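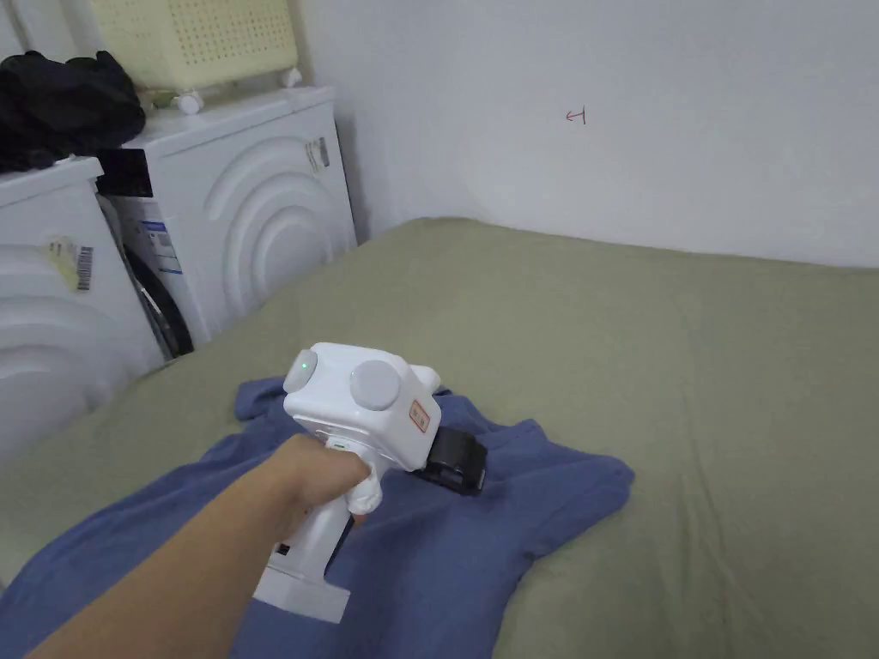
Hand-held gripper with pistol-style handle, in use over a blue garment on a bed.

Groltano Hand-Held Gripper — Build Kit

The Groltano is a gripper you carry and operate yourself, made for home builders who want to work on folding, sorting and picking up clothes before committing to a full arm. It is sold as a kit for assembly at a kitchen table or in a shared workshop. The same jaw module later bolts to the Zurholm bench arm with an adaptor plate (sold separately).

What's in the kit
Housing halves and handle
Jaw module, assembled and greased
2 spare jaw pads
Control board with wiring loom
Fasteners, plus 3 spares of each size
Printed build guide

You will need
A small Phillips screwdriver, a 2 mm hex key and a soldering iron. The loom has two joints to solder; everything else plugs in. Workshop groups without an iron can order the pre-soldered loom at checkout.

Build notes
Allow more than 30 minutes for the housing alone. Fit the loom before closing the halves and check that no wire crosses the screw posts. Don't overtighten — the posts are plastic and will strip. Run the jaw through its full travel by hand before connecting power.

Use with fabric
T-shirts, tea towels and pillowcases are good to start with. Lay the item on a bed or padded table and bring the jaw in low, at an angle to the fold. Heavy denim and thick jumpers need the wide pads from the Jollilham accessory range.

Colour
White housing, black jaw.

Availability
Kits are packed to order. Orders placed after Saturday, December 23, 2023 will be sent in the new year. The left-handed handle is due in May.

Spare parts
Pads, looms and housing screws are listed under Pisharody Parts.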